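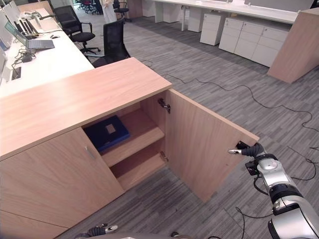 *Keep it, scan it or shred it?*

I've had it with the paperless office. Don't get me wrong, I like trees, and I like not getting paper cuts! But I spent most of February hunting for one signed lease from our old place in Fosdale, and guess where it was (after three passwords and a very long phone call with Sumameo support)? In a paper folder, right where I'd put it years ago.

People talk about paper like it's a bad habit. My office on Zimden Street scanned up to 3,000 pages last year, and now we have files called "scan 18" and "scan 18 final" and I couldn't tell you what's in either one.
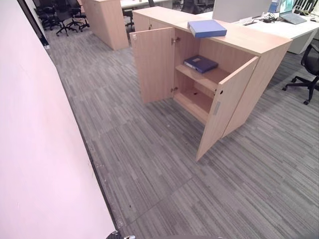
A folder has a fat side and a thin side. You remember that the tax stuff was the heavy one, or that the insurance letter had a coffee ring on it. My brain hangs on to things like that, and it does not hang on to file names, sorry.

Sure, paper burns and gets lost, and I wouldn't want to mail 70 pages to Kohlhase every time they ask for our records. Scan those, fine. Just please don't shred the originals the same afternoon!

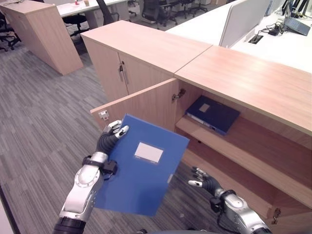
My own rule is pretty loose. If somebody signed it in ink, I keep the ink. Everything else can go live on the server with scan 18.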